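Rinsing rice before cooking: does it change the water ratio?

Kitchen Methods > Grains and Legumes

jlouro
I have been trying to get repeatable results with medium grain rice and the variable I can't pin down is rinse water. If I rinse and drain in a sieve, the rice carries water into the pot. If I then fill to the line, the line covers that. If I measure the water by cup, it doesn't. The bag (Jikar medium grain) gives a cup ratio and says nothing on whether the rice is rinsed. Do people subtract for retained water, or ignore it?

spanos_e
Subtract. Weigh the sieve with dry rice, rinse, drain, weigh again. The difference is your retained water. Take that off the cooking water and you have the same total every time. Once you have the number for your own sieve and your own draining time you can stop weighing.

Benedita C.
I don't think the subtraction matters as much as draining time. Two minutes in the sieve, shake it once, and the retained water is close enough to constant. Then adjust the ratio by taste and write it on the jar. Weighing wet rice is a lot of work for a side dish.

spanos_e
It is constant for one batch size. It doesn't hold when you double the batch, as a deeper layer of rice drains more slowly. The original poster asked for repeatable.

jlouro
Batch size does vary here. Some nights it's one cup of rice, some nights three.

Benedita C.
Then the larger error is evaporation. Loss through the lid depends mostly on the pot and the cooking time, and much less on how much rice is in it. That is why one fixed ratio gives you firm rice in small batches and soft rice in large ones. Think of it as a ratio for absorption plus a fixed amount for steam. The rinse water is small next to that.

idalina_l
Agree with Benedita on evaporation. I would add that lid fit changes the fixed part. My old Mota saucepan has a warped lid and needs noticeably more water than the newer one for the same rice.

spanos_e
Fine on evaporation, but both corrections can be made at once. Work in grams: dry rice 1,000, water by weight, retained water included in the total. Scale the absorption part, leave the steam part alone. I don't see the case for ignoring a term you can measure with a kitchen scale.

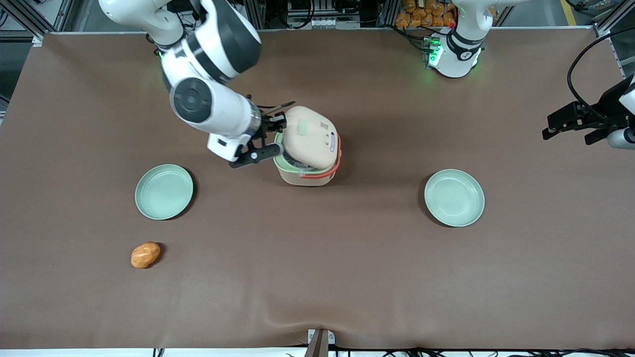 Does soaking get counted the same way? I soak short grain for half an hour and then drain it, and by then part of the water is inside the grain.

matilde_l
Count it the same way. Water inside the grain is still part of the total. Soaking does shorten the cook, so the steam loss drops a little too. If you soak and keep the old ratio, the rice comes out wet.

Benedita C.
The marks inside a cooker bowl are set for that maker's cup, which is often smaller than a US cup. If you measure rice with a US cup and fill to the line, you will be short on water, rinsed or not. Worth checking before anyone buys a scale.

jlouro
Checked. The cup I have been using is a US cup and the bowl marks are for the smaller one. That accounts for the firm batches. I will still weigh the drained rice on the next few and post the figures.

spanos_e
Please give the draining time with them.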